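# Two fingers and a tube: Amos Kowalczyk on the first months with the arms

Amos Kowalczyk has run household trials at Travotum since the company still did them by hand. His group takes grippers into furnished homes and has them hold things that were never designed for a machine: tubes, handles, rails, hooks, door pulls. Until last September the work was done by technicians who moved objects themselves, filled in a form and sent the results to the software side in Trisley. Now the arm does the holding, and the technicians do something else. We spoke on a Saturday morning, during setup.

"The job used to be lifting," he says. "You had a list of 518 handling tasks and you worked down it. By the afternoon your wrists hurt and your notes got shorter. The notes were the product, so that was a problem."

The list still exists. It has grown to 3584 entries, mostly variants of the original tasks with a different approach angle or closing force. A technician sets the start position, checks the clearance around the arm and lets the sequence run. If the fingers close off-center, the run is stopped and logged by hand.

Curved tube is the part of the list he talks about most. A straight tube gives a parallel gripper two clean contact lines. On a bend, the contact moves as the fingers close, and a glossy coating leaves less friction to correct it.
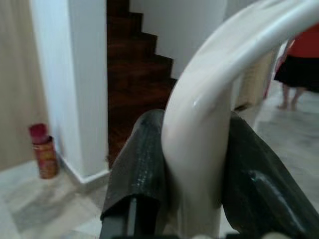
"You want both pads on before you add force," Kowalczyk says. "If one side arrives early it pushes the object, and then you are measuring the push. People do this correctly without thinking. I have asked technicians to write down how they do it and they can't."

Pad wear is tracked separately. The group used to replace pads when somebody complained. They now replace them on a fixed count of 235 closures for coated metal and longer for fabric and cardboard. He considers the number conservative and has no plans to raise it. A scuffed pad can still hold well, he says, but it holds differently from the one in yesterday's data.

The change in staffing was smaller than people expected. Nobody was let go. Two technicians moved to Szabo, the supplier that services the wrist units, and one came back after the winter. The rest were retrained over 20 working days, mostly on stop procedures and on reading force curves.

Kowalczyk does not describe the retraining as a success in all respects. Some of his best manual testers disliked it.

"They were proud of their hands. Now they sit with a tablet and wait for a curve to go wrong. One of them told me it was like being a passenger who is blamed for the driving. I wrote that down and put it in the shift review. We shortened the monitoring blocks after that."

A block was two hours at first. It is now fifty minutes, followed by setup work or labeling. Error reports went up when the blocks got shorter, and he reads this as people noticing more.

The tool they use for labeling is called Uvar, an in-house program that replays each grasp next to its force data. It was written for engineers, and the technicians asked for changes within the first week: larger buttons, a way to mark "not sure," and a free text field. The free text field was refused twice before it was added. Kowalczyk thinks it is the most useful column in the file.

Wages are the question he answers most slowly. Pay went up one grade for those who passed the retraining. Overtime, which had been common, nearly disappeared, and for two people the total came out lower than before. "That was raised with me and I raised it further up. It is still open."

The next item on his schedule is door hardware, starting with lever handles. He expects the first runs to be slow, and he has asked for the manual testers to do each handle once before the arm does.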